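Get Involved | Calls for Teachers and Tutors
4 min read
22/10/2024

Wanted: people who teach middle school science and don't mind arguing about quiz questions

I run Plivatora, a small bank of printable science questions that started life as a folder on my laptop in Pisthorpe. I used to teach grade school, then middle school, and I wrote my own quizzes because the ones in the back of the book kept testing reading speed. Other teachers asked for copies, then their friends asked, and now there are 988 questions in there and I can't keep up with them on my own!

So I'm looking for seven reviewers to work through the measurement and lab skills sections with me between now and March. You can do nearly all of it from your kitchen table, in whatever hours you've got. 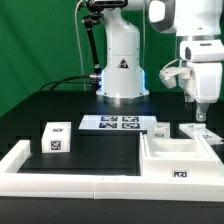 The lab safety section is where I need the most help, so let me tell you about that one first. It's the oldest part of the bank and it reads that way. Half the questions ask kids to recite a rule, and I'd much prefer they look at a piece of equipment and work out what it's telling them. Take the small triangular warning label on the front of that white column, with its black-and-red symbol. I'd love a question that asks a sixth grader what they'd do before touching something with a label like that on it, and who they'd ask if they didn't know the symbol. (If you've ever watched a kid confidently guess at a hazard sign, you know why I care.) Right now I've got "List the lab safety rules." Sigh.

What you'd be doing: I send you a batch, you take each question the way a student would, and then you mark it keep, fix or toss. If it's a fix, you write me the fix. I also want to know how long a question took and whether the answer key is right - I've found mistakes in mine, and I'm sure there are more. The graphing questions are especially bad for this. I wrote a bunch of them late at night and some have axes labeled with the wrong units.

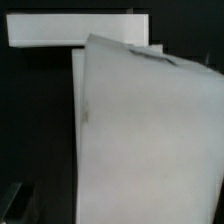 Batches are small and you can skip one if report cards are due. I'd ask you to try at least one page per batch with real students and tell me how it went, even if it went terribly. Please don't send me any student names or grades, just your notes. "They all picked B and I don't know why" is the kind of thing I'm after.

There's pay, and I won't be coy about it: 414 dollars for the full run, sent after the last batch comes in. You also get the whole bank to use with your own classes for as long as you like.
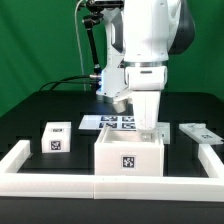

You don't need a science degree. I would like you to have taught or tutored grades five through eight for at least three years, in a classroom, at home or in an after-school program. It helps if you're picky about wording. It helps even more if you can be picky and still friendly, since two reviewers read every question and sometimes you won't agree at all.

We'll have one get-together in person, a Saturday-style workshop (snacks included) in the upstairs room at Brorkside Library. If you're too far away for that, call in and I'll mail you the handouts. 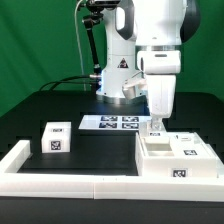

White robotic arm on a black table, with a green backdrop behind it.

To apply, send me a short note through the contact form with the grade you teach and the topic you'd most like to work on. Then pick any question from the free Pattinasarany sample pack and tell me what's wrong with it. A few lines is plenty, and no resume please. I answer everybody, though it may take me a week or so during conference season.

One last thing - if you've got a colleague who complains about worksheets all the time, send them my way!

Tagged: science quizzes, paid reviewers, grades 5-8
7 comments | 3 shares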